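Drullell open day: come and see what the robot can't do yet

Skelside, July

Drullell will open its Skelside workshop to the public on Wednesday from 10am, with a demonstration of the two-handed sorting system it is developing with Barach. Visitors will see the simulated version on the big screen. They are asked to bring doubts.

"We have all sat through demonstrations where one good run gets shown and the rest get forgotten," said Chantal Ross, who runs the project. "Putting a small block in a tub isn't a revolution. A toddler does it for fun. We'd like people to watch for a full hour and then tell us whether they would pay for it."

The task is a plain one. The robot holds a small object in each hand and has to put both in a pink plastic bin.
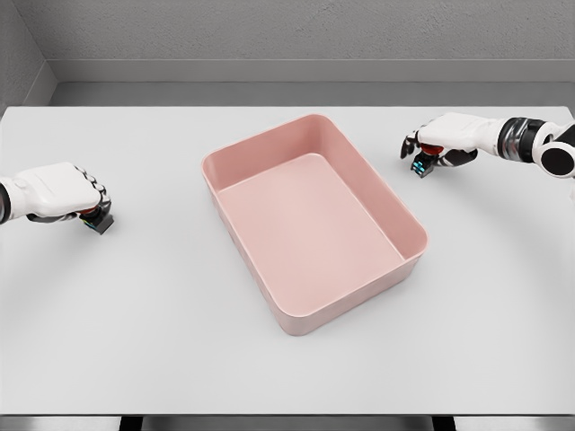 Drullell has logged 3649 simulated attempts so far. The company will not be quoting a success rate at the open day. Seren Eynon, who looks after testing, said the figure moves too much with small changes to the set-up to mean a great deal, and that a simulated table is a kind place to work.

"No draughts, no grease, no one leaning on the bench," she said. "I don't believe any number that hasn't met a real bench, and that includes ours."

Runs will be started live and left to play to the end, including any that fail. The left and right hands work at different heights and do not have to reach the bin together, so waiting is part of what visitors will be watching.

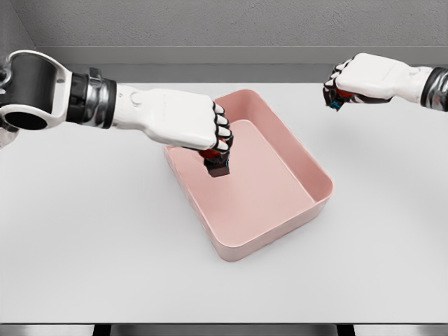
Visiting

Entry is free, but the workshop holds 157 people and places must be booked through Drullell's front desk. Doors close at 4pm. Lingyun Xia and Guangming Ye will take questions after each session, and awkward ones are welcome. Cost will be covered in the 2pm session only.

Parking at Skelside is limited. Press wishing to film should ask for Shaohua Jin on arrival.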